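Collecte de démos : le papier déchiré, vous le gardez ?

utedska_13
On en est à 60 épisodes sur la tâche poubelle et j'hésite à garder ceux où la feuille est déchirée comme ça.

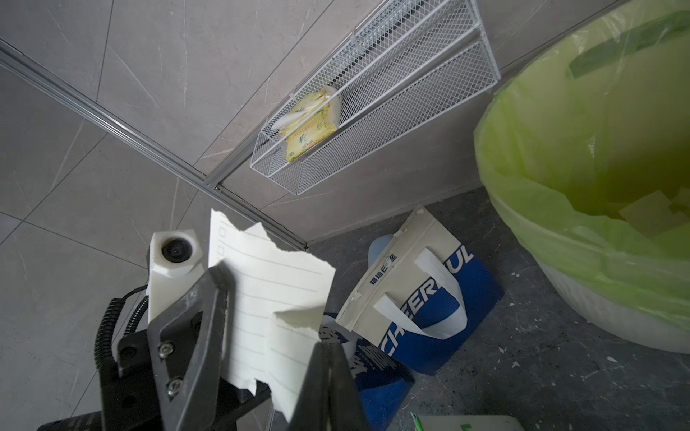 Olaia Robles
Garde tout ! Si ton modèle ne voit que des feuilles bien nettes, il sera perdu au premier bout froissé.

collado
Pas d'accord – avec 60 épisodes, moi je fixerais d'abord un seul type de papier. La variété, ensuite.

utedska_13
Mouais, j'ai peur de devoir tout refaire après...

Olaia Robles
Coupe la poire en deux : 2 dossiers, et tu compares les entraînements.

utedska_13
Vendu, je trie ce soir.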